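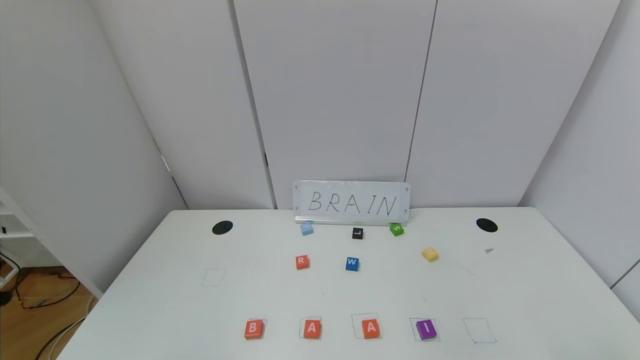 When should a robot arm be allowed to close its gripper while a person has a hand near the table?
Only when the person has given a clear signal, and when the arm has stood still for at least two seconds before it starts. We arrived at this rule during our project, and most of this report explains how we wrote it and what we changed on the way.

1. Background

Our task was to write a set of working rules for a spelling station. The station is a white table with white panels behind it and at the sides. A word is written by hand on a card, and the arm must take letter blocks and put them into squares drawn on the table, so that the blocks repeat the word. The word on the card is BRAIN in the work we describe.

The job is small, but it has most of the questions which a larger cell has. Who may reach in? Who may restart? What is a correct result, and who decides it? When we began, the answers lived only in the heads of the people who had used the station before us. A new student learned them by standing beside an older student. In January two groups followed two different habits on the same table, and after that our supervisor, Impi Niskanen, asked us to put the rules on paper.

We gave the rules the name Plollside, so that nobody would mix them with the general laboratory rules, which are still in force. Where the two say different things, the stricter one counts.

2. How we worked

First we watched other students and wrote down what they did, without correcting them. Then we made a first draft with 20 rules. This was too many. People read the first page and then put the paper away. We joined rules that said nearly the same thing and removed those which only repeated the laboratory rules. The final version has 10 rules and fits on one sheet.

We tried each version with students who had not seen it before. They read the sheet, ran the station, and afterwards told us which rules they remembered. If a rule was not remembered, we wrote it again in simpler words. We did not measure this in a scientific way, and the reader should take it as our impression.
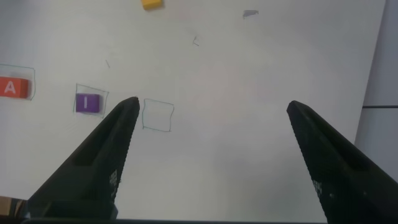 Trultport Student Automation Club, Rules and Good Practice Team

3. The gripper rules

The space between the two fingers is the place we discussed the most. When the fingers are open, it looks like a safe place for a hand, because it is wide and nothing moves there. Our rule says that no hand goes between the fingers while the arm has power, also when the program is paused. A paused program can be continued by another person at the keyboard, and this person may not see the table well.

If a block has to be moved by hand, the operator first says "hand in", waits for the answer "stopped", and moves the block from the side. After this the operator says "hand out" and steps back. Some students found the words childish. We kept them. In an earlier version we used a nod of the head, and one time the nod was given to somebody else in the room.

The second gripper rule is about approach. The fingers must come down over an empty square or over the block that is to be taken. They must not travel low across squares which are already filled, as a finger can push a finished letter out of its place and the run is then worth nothing.

4. When is a letter placed?

We believed this would be the easy part, but it took the longest time. The purple I, for example, sits in the lower left corner of its square and there is free space above it and to the right. Is it placed? One of us said yes, the block is inside the line. Another wanted the block in the middle.

We decided that a block is placed if its whole base is inside the drawn line and the letter is the right way up for a reader at the front of the table. It does not have to be in the middle. The squares are drawn by hand and are not perfectly regular, so a middle point would be hard to agree on.

Position and spelling are judged separately. B, A, A, I with the last square still empty is a good example. The blocks stand in their squares, and a person who looks only at position would be content. But the card says BRAIN, and the second square should have an R, while the orange R stands further back on the table. Our form therefore has one box for position and another for spelling, and both must be filled in. Before, there was one box with the word "OK", and we could not know later what it meant.

A wrong letter must not be exchanged by hand in the middle of a run. The operator writes it down and lets the run continue, or stops the run completely.

5. The table surface

Old marker traces and scuffs stay on the white surface. We propose that the table is wiped before every session, but the square outlines must not be wiped away. If an outline has become too weak to see, it is drawn again with a ruler before the first run and the change is written in the log book. Cables on the floor beside the table belong to the same check.

6. What is not finished

We have no good rule for two operators who disagree. At the moment the one who wants to stop is right. We also have not tested the sheet at the Flirport laboratory, where the tables are higher and the operator sits. The Cartwright group has asked for a copy and will send comments when they have used it.

The sheet hangs next to the station. Corrections can be written directly on it with pencil, and we collect them at the end of each month.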